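Buying Fruit Before It Goes Bad

I wasted a lot of fruit last year, so in September I started writing down what I bought and what I threw out.
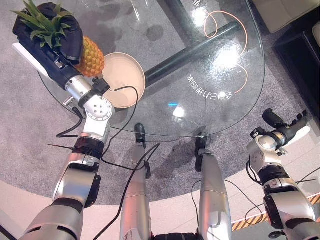

Pineapple held beside a bowl on the glass table.

The first week was bad. I shop in Petville on Tuesday, and I was buying for the person I wanted to be. Peaches, two bags of grapes, a melon. By the weekend half of it was soft.

I changed a few things. I now buy four kinds of fruit at most, and only one that has to be eaten right away. Apples and oranges cover the end of the week. Berries get eaten the first night or they go in the freezer on a tray, then into a bag once they're hard.

Pineapple took me the longest to get right. It doesn't get much sweeter after it's picked, so leaving one out for a week is no help. I smell the bottom before I buy. If it smells like nothing, I put it back. If it smells a bit like wine, it's too far gone. Once it's cut I keep it in the fridge and finish it in three or four days.

Bananas are still a problem. The store in Rosenthal sells them green, and the one here sells them ready to eat, so I sometimes buy a few from each when I'm driving that way anyway.

I spent over $20 less on fruit last month and threw out one lemon and some grapes. I'm going to try the same thing with salad greens next — those are worse.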